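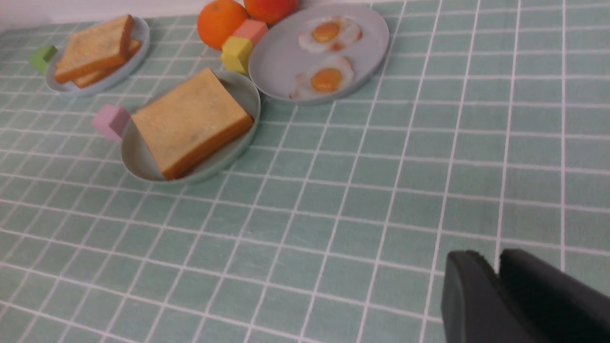

Mesa do pequeno-almoço: pão e ovos de brincar em pratos ovais, sobre o pano verde aos quadrados.

Galeria - cozinha de brincar Stirkitness
Publicado em 2023-01-29 por Tharushi Fakir

O conjunto faz parte do material da sala Villalba e conta com 41 peças, entre comida, loiça e cubos de espuma. Os pratos são azul-acinzentados claros. As fatias de pão têm côdea mais escura e os ovos são estrelados, de gema amarelo-alaranjada. A lista completa está na ficha 284, arrumada com as restantes fichas de janeiro.

Eimear Conneely tratou da disposição das mesas. Os cubos coloridos ficam junto aos pratos - servem para jogos de contagem e de cores.

Pão visto de perto. Na fatia há manchas cinzento-azuladas e esverdeadas, com aspeto de bolor, e a côdea é castanha.
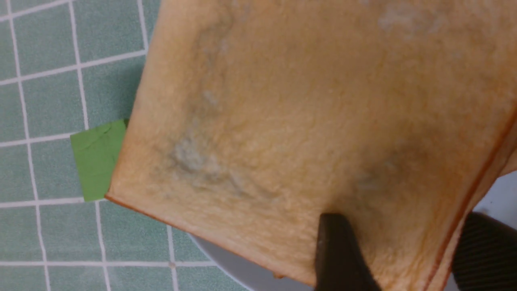

Onde se guardam as peças depois da atividade?
Na caixa Ondus, na prateleira de baixo, com os pratos no fundo e a comida por cima. O pano vai dobrado à parte.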